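Vendden Walks
Category: Local History / Footpaths
14 replies · 82 shares

1/ I have been walking the old mill path from Vendden to Brornside for five years and I keep getting asked how to do it. I'm putting it all in one thread so I can point people here.

2/ Start at the north end of Vendden, behind the feed store. There is a gravel lot. It is free and it fills up by nine in good weather. If it's full, go back to Jatley Road and park along the wall on the left side. The right side gets ticketed.

3/ The path was built for mill workers. The Ouellet mill ran two shifts and most of the hands lived in Brornside, where rent was lower. They walked over the hill in the morning and back at night. The company paid for the steps on the steep part and took the cost out of wages.

4/ I got that last part from the Ouellet pay books. They're in the reading room at the Brornside library, second cabinet. You have to ask at the desk and leave your bag. Pencils only.

5/ The books list 630 people on the payroll in the mill's best year. Brornside had 3000 residents then, so you can see what the closing did to the place. 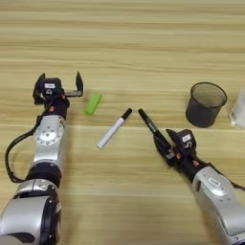
6/ Effie Gillies wrote to me after my last thread and said I had the closing wrong. Her grandmother was in the carding room, and by her account the mill did not shut all at once. The carding room went first, then spinning, and the dye house kept going another two winters on outside work. She said people still walked the path in those years, only fewer of them, and the company stopped salting the steps.

7/ I went back to the pay books and she's right. The dye house is entered separately, in a thinner ledger I had skipped. I've fixed the older thread as far as I can.

8/ OK, the walk itself. From the lot you go through a metal gate and along the stream. This part is flat. It is muddy from fall until late spring and there's no way around it. Wear boots. I have seen people turn back in sneakers before they got to the first bridge.

9/ After the second bridge the path splits. Left goes to the weir and stops. It's a nice place to eat a sandwich but you'll have to come back the same way. Right goes up the hill. The sign has been missing for a while.

10/ The steps start in the trees. There are 82 of them. The books give the same number, so either none have been lost or whoever did the repairs was careful. The lower ones are worn down in the middle. Keep to the sides when they have leaves on them.

11/ At the top there is a stone bench with no back. The story in Vendden is that the mill owner put it there for his wife. I have found nothing to support that. There is a bill for "one seat, hill" in the accounts, paid to a mason in Jatley, and the date is well after she died.

12/ The Brornside side is easier going. You come down through sheep pasture, then a lane with a high hedge. Dogs on a leash here, please. The farmer has been decent about access and I'd like it to stay that way.

13/ The lane comes out by the old boarding house. It's apartments now. The door on the street side still has the boot scrapers, one on each side. The laundry was in the basement and you can see the bricked-up windows at sidewalk level.

14/ The mill itself is mostly gone. The dye house wall is standing, along with the base of the chimney. Don't climb on either one. The rest of the site is a parking lot and a tire shop.

15/ How long it takes: I do it in an hour and a half, one way, without stopping much. With kids I'd plan on two and a half. There is a bus back to Vendden from the stop across from the library. Check the times before you leave, because the last one is early.

16/ Several people asked about doing it in the dark, the way the workers did. I tried it once, in September, with a headlamp. The stream section was fine. The steps were slow and I didn't enjoy them. They did it with lanterns, after a full shift, and some of them were twelve years old.

17/ Sheena Shearer has posted a scan of the 1890s survey map with the path marked. It shows a third bridge that I can't find any trace of on the ground. If anyone knows where it stood, I'd like to hear.

18/ Also looking for photos of the dye house with its roof on. Family albums, postcards, anything. I can scan them and give them right back. Message me or leave a note for me at the library desk.

Filed under: mill towns, old paths, Brornside
Share this thread · 5 saved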